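Reports > Flatavell Toy Library > Spring
Last updated Mon 14 May

Loans reached 355 this quarter, against a target we set in a braver mood. Of 91 member families, some 60 borrowed twice. The Titine shelving arrived – one bracket short, as is traditional.

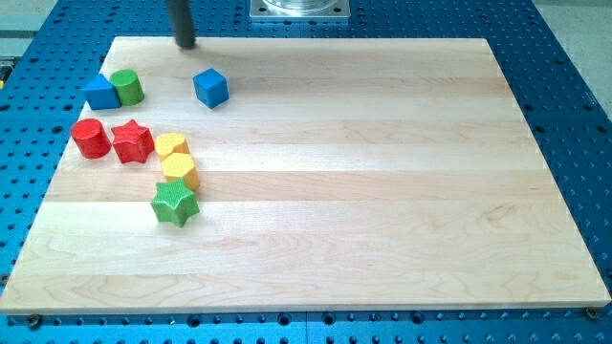
Repairs are ahead of plan, and the puzzle backlog should clear by October. Colorful wooden shapes like the ones grouped on the left of the pale board remain our most borrowed item and our most chewed. We request the second payment.

2 comments · 0 shares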